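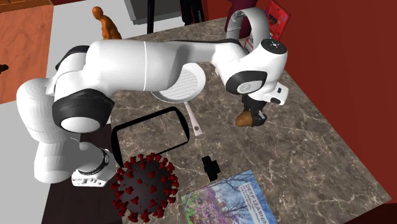

Doltunbridge Robotics Open Day

The Doltunbridge open day is a yearly public visit to the robot lab at Drernport, and I went to the one in August 2024, so part of this article is simply what I saw.

Background

The lab opened its doors for the first time 7 years ago. Ardalan Jalali started the event and still gives the welcome talk, which runs long (he loves a question from the back row!). The year I went, 690 people signed up.

The kitchen demo

My favorite stop was the simulated kitchen, shown on a big screen. A white arm with black joint rings works over a marble countertop, and in the part I liked best it has a small brown lump between its two fingers -- a potato or a bread roll, I never did settle which. There's a grill pan on the counter too, plus a copy of a book called Deep Learning and a spiky red-and-gray coronavirus model. The software behind it is called Praninness, and the lab tries things out there before moving to the real arm down the hall. A full practice set is 100 tries.

Other stops

The Mazandarani room has the older machines, and visitors can steer one with a joystick for a couple of minutes. I was terrible at it and got back in line anyway.

Visiting

Entry is free, but you have to book. Groups are let in 7 at a time, and the kitchen demo fills up first, so go there before the talk. Booking for the next one opens in September.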